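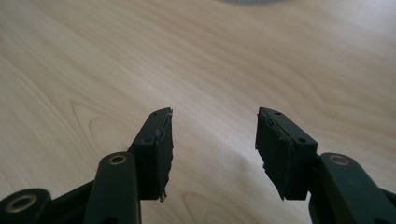

Svitlana Savchuk

Does a small band need permission to sell a cover version?

My group Cluda plays folk songs with some pop covers. In April we recorded one cover for a charity single, and all the money will go to a music school in Wolitz. The original writer is still living. The studio said we can upload it without asking, but our singer is not sure. We have pressed 607 copies on CD also. Thank you in advance for every advice.

Melaniia Kovalchuk
6/26/20

Hello Svitlana. Charity does not change the rule, you still need a mechanical license for the song. For the CDs you must ask for the number of copies you made, so 607. For downloads, look if your distributor buys the license for you, mine did it for a small fee. If you changed the words, you must write to the publisher directly. I waited 3 weeks for my answer.

Gough

just put it up, we did 2 covers and no one wrote to us

Unska

Please do not follow the answer from Gough. Our video was taken down after 2298 views and we had to begin again from zero. If you make a video, it is a separate permission from the one for the CD.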